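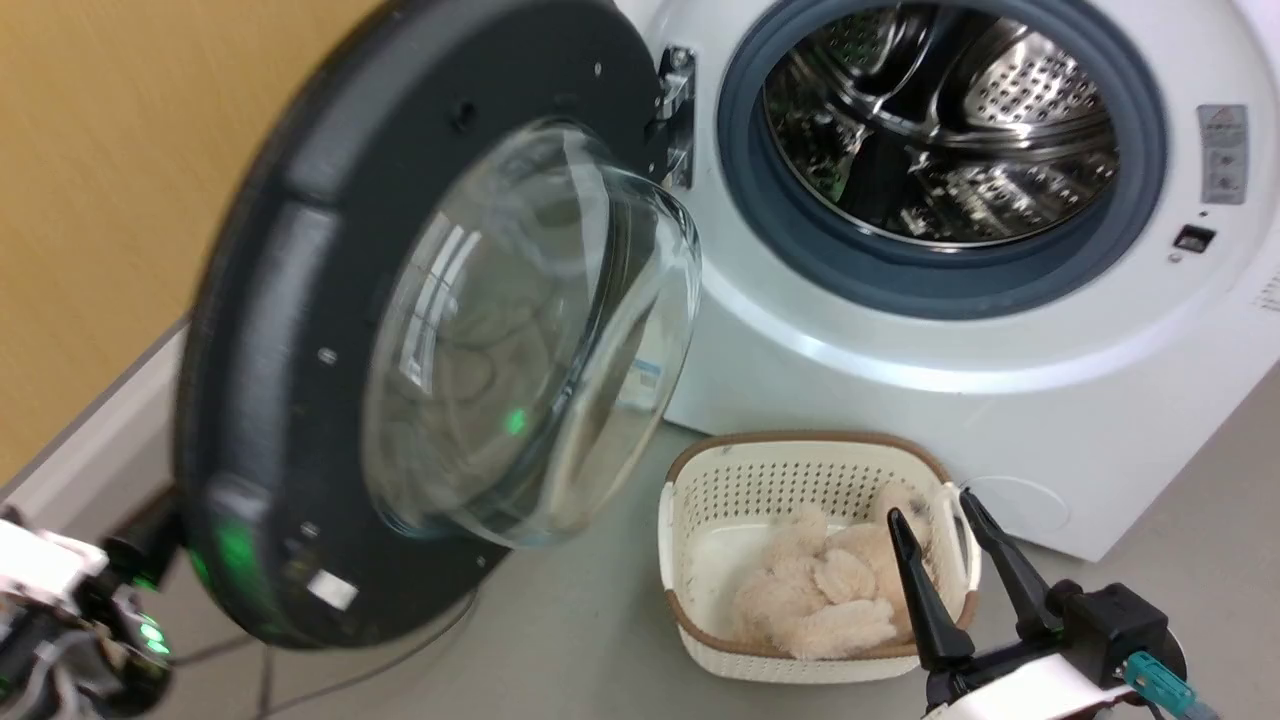 House Rules for Two-Arm Laundry Work

This post sets out the rules we currently follow at Skinik when a two-arm robot is working at a front-loading washing machine. Several readers asked for them after the June entry on kitchen tasks, and the Flolier team requested a version they could adapt for their own site. The text is close to our internal sheet, with remarks added where the wording has caused questions.

The rules apply to practice runs and recorded runs alike. They do not replace the manufacturer's instructions for the arms or the appliance, and they do not replace the site's own safety procedures. Where two rules disagree, the stricter one applies until the matter is settled in writing.

1. The appliance

The washing machine is to be treated as a household appliance in every respect. The door is opened to its full swing before the arms are enabled, unless the task itself consists of opening the door. A half-open door is the most common cause of contact in our incident log. The outer ring of the door reaches well into the space where the left arm likes to rest, and the glass bowl sticks out farther than people expect when they are watching from the side.

No cycle may be started while either arm is powered. Operators sometimes ask for an exception when the task ends with pressing a button. We have declined these requests so far. The machine is to be unplugged at the wall, and the button press is recorded without power.

The drum is checked by hand before each session. Small items left behind from an earlier run spoil the record, and a sock lodged under a paddle is easy to miss from standing height. The check includes the fold of the rubber gasket, all the way around.

2. The basket

The basket stands on the floor in front of the open machine, within reach of both grippers. It may be placed to the right or to the left of center, and its position should be changed between sets so that the record does not consist of one arrangement repeated. The placement is noted on the session sheet in plain words. "Right of center, handles left and right" is sufficient.

Baskets with open sides are permitted. Operators should keep in mind that a pointed fingertip can enter a perforation and hold there. If this happens, the arm is stopped first and the basket is moved afterward, by hand. Pulling the basket free with the arm still under control bent a finger at the Ebrahimi site, and the repair took the station out of use until the following Monday.

3. The load

Soft items only. Belts, zippers longer than a hand, and anything with a hard buckle are excluded until the gripper pads have been reviewed. Plush and fleecy items are allowed and encouraged. They catch on the fingers in ways that flat cotton does not, and a set made up entirely of towels of one size teaches very little.

One item at a time is the rule for new operators. An operator who has completed 27 clean runs may move to mixed loads. A clean run is one with no stop, no dropped item outside the basket or drum, and no contact with the door beyond a light touch.

4. Approach and grasp

The fingers are opened above the item before the arm descends. Opening them inside the basket spreads them against the sides and may drag the whole basket across the floor. The descent is to be slow enough that an observer could call a stop and be obeyed before contact.

The second arm has a place to be at all times. If it has no part in the current step, it is held low and to its own side, clear of the door, and it stays there. Two arms drifting toward the same opening was the subject of our longest meeting this year. The result is a single sentence in the sheet: one gripper past the gasket at a time.

When an item is carried into the drum, it is released past the gasket and never on it. Cloth left across the rubber seal counts as an incomplete run, even if the item would later have fallen in.

5. Cables and floor

Cables are the part of this work that visitors remark on, and they are right to do so. Lines that must cross the floor in front of the machine are laid flat, without loops, and are inspected at the start of every session. The basket is never set down on a cable. Connectors on the grippers are checked by hand for a firm seat, with the arms off.

No person crosses the work area while the arms are enabled. The area extends 90 centimeters beyond the farthest reach of either gripper. Sites with less room may not shorten this distance. They should move the machine.

6. Lights and signals

Indicator lights on the arms are to remain visible to the operator. Tape, labels and cloth must not cover them. A light alone is not permission to enter the area. The operator says "off" aloud, the observer repeats it, and then a person may step in. Terner uses a hand signal in place of the spoken word, and we accept that at their site on account of the noise.

7. Records

Each session sheet carries the site, the station, the load, the basket placement and all stops with their cause. Failed runs are kept. We ask this of every partner, and it is the rule most often set aside under time pressure. Of the last set submitted to us, some 71 runs arrived with no stops listed at all, and we returned the set with a request for the missing sheets.

A failed run is marked with the step at which it failed, in the operator's own words. Codes were tried last year and withdrawn. Different sites used the same code for different things, and the plain sentence has proved easier to read.

Open points

Two matters remain under review. The first is whether the door may be closed by the arm at the end of a run, and with how much force. The second is the use of wet laundry, which changes the weight of the load and the condition of the floor. Until both are decided, the door is closed by hand and the laundry is dry.

Comments on the draft wording are welcome through the contact page. Partner sites should send theirs on the usual form, with the rule number given.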